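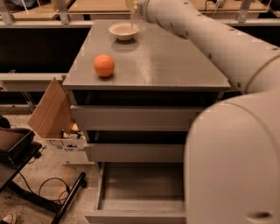
Why do so many small towns still keep a lending library for household goods?
Most of them keep one for the reason they opened it: a good ladder, a sewing machine or a folding bed is needed a few days a year and takes up space for the rest of it.

The lending house in Henao occupies the ground floor of a former seed store near the river. Its shelves hold carpet cleaners, pressure cookers, card tables, crutches, punch bowls and one very heavy cider press. Residents of the town and of neighboring Skasau may borrow any item for up to 9 days. The charge is small, and for those who cannot pay it, the desk has long had the authority to let the matter drop.

The practice is older than the building. In the years when most families in the valley worked on the orchards, equipment passed from farm to farm according to the harvest, and a household that bought a new tool was expected to let it travel. When the orchards were consolidated, the tools stayed in the barns of the larger growers and the habit weakened. A parish register of loans, kept in pencil, records the last of these exchanges. It lists kettles, a christening gown and a pair of trestles that went out again and again to the same four addresses.

Duván Ticona came to Henao as a schoolteacher and now directs the lending house. He has spent much of his tenure on storage, a subject he regards as more serious than visitors suppose. "Lending is easy," he said. "The difficulty is the return. A tent comes back damp, a drill comes back without its key, and the next family is standing at the desk."

Under his direction, each item was given a paper card that travels with it. Borrowers are asked to write down anything the next person should know. The cards have become a modest record of domestic life. The card for the large fish kettle warns that it does not fit the burners in the apartments on Mesar Street. The card for the crib has been replaced twice for lack of room, and the earlier ones are kept in a drawer at the desk.

The collection passed 3000 items in September. Growth of that kind has brought its own questions, chiefly about what should be refused. Exercise equipment is no longer accepted. Neither are encyclopedias, upright freezers or anything that requires a manual the donor cannot produce. Dinnerware is taken only in sets, although an exception was made for 26 unmatched soup plates from the old hotel, which are requested for nearly every wedding in the district.

Mei Alcantara, a historian of domestic life who has studied the Henao registers, sees in them a change in what people consider private. Tools and tables were always lent freely, she notes, while bedding and cookware were offered only to relatives. At present the cooking shelves are the busiest in the house. She attributes this in part to smaller kitchens and in part to the town of Nimell, where a similar service began with nothing but jam pans and drew almost 100 members in its first season.

The lending house closed its doors to browsers last spring and has since worked from a side window, with requests made by telephone the day before. Mr. Ticona expects to keep the window for evening returns -- it has proved popular with shift workers -- once the main room is open again. New shelving for the back wall has been ordered, and the cider press will be moved nearer the door.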